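Werkstattbuch Greifer, August
Falten von Oberteilen, Fehler beim Schließen der Backen
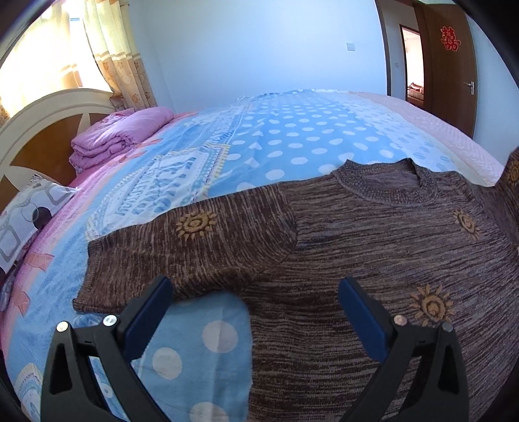
Brauner Strickpullover, ausgebreitet auf dem Bett, Backen offen am unteren Ärmelrand.

Eintrag 14:20. Der Fehler von gestern ist wieder da, und ich glaube die Erklärung nicht, die im Ticket steht. Dort heißt es "Backe rutscht auf grobem Strick". Das wäre bequem, dann bestellt man andere Beläge und ist fertig. Nur rutscht ein Belag nicht, wenn er noch gar nicht anliegt.

Ablauf: Hand geht unter dem Ärmel an, Schließbefehl kommt, die linke Backe läuft los, die rechte bleibt stehen und zieht dann mit einem Ruck nach. Ergebnis ist ein schräger Griff, der Stoff wird zur Seite geschoben statt angehoben. In 16 Versuchen 3 mal so passiert. Die anderen waren brauchbar, schön war keiner.

Zinhle meint, es sei der Antrieb. Sie hat die Stromkurve ausgelesen und sieht vor dem Ruck eine Spitze, Dauer ungefähr 240 ms. Die Spitze sehe ich auch. Daraus folgt für mich erst mal nur, dass etwas klemmt, aber noch nicht wo. Der Motor kann genauso gut gegen ein schwergängiges Gelenk drücken.

Was ich bisher gemacht habe:
Leerlauf ohne Stoff, zwanzig Minuten auf und zu. Kein Ruck. Sagt wenig, weil ohne Last.
Bolzen an beiden Fingern von Hand geprüft. Rechts außen etwas strammer als der Rest, kann aber Einbildung sein, ich wusste ja, wo ich suche. Muss jemand wiederholen, der das hier nicht gelesen hat.
Beläge abgewischt, Sitz geprüft, beide fest.
Firmware von Kuster zurück auf den vorigen Stand. Danach kein Fehler mehr, allerdings nur zwei Griffe gemacht, dann war der Akku leer. Bitte nicht als "behoben" eintragen!

Zur Sicherheit: Beim letzten Ruck hatte ich den Daumen zwischen den Backen, weil ich den Ärmel glattziehen wollte. Nichts passiert, blauer Fleck. Die Kraftbegrenzung hätte vorher abschalten sollen und hat es nicht. Laut Datenblatt Nulldale greift sie "in jeder Betriebsart". Im Protokoll finde ich keine Abschaltung. Bis das geklärt ist, wird der Stoff nur bei gezogenem Stecker angefasst, auch von mir.

Utham will den Termin bei Hillum trotzdem halten und hätte gern einen Satz zur Zuverlässigkeit. Den schreibe ich nicht auf dieser Datenlage.

Offen:
Rechten Außenbolzen ausbauen und messen (Zinhle Mokgethi)
Gleiche Reihe mit altem Softwarestand, voller Akku, derselbe Pullover
Abschaltschwelle mit Federwaage nachprüfen, beide Backen einzeln
Ticket umbenennen, "rutscht" streichen

Nachtrag 17:05. Akku geladen, alter Stand, siebter Griff: Ruck. Die Firmware war es also wohl auch nicht allein.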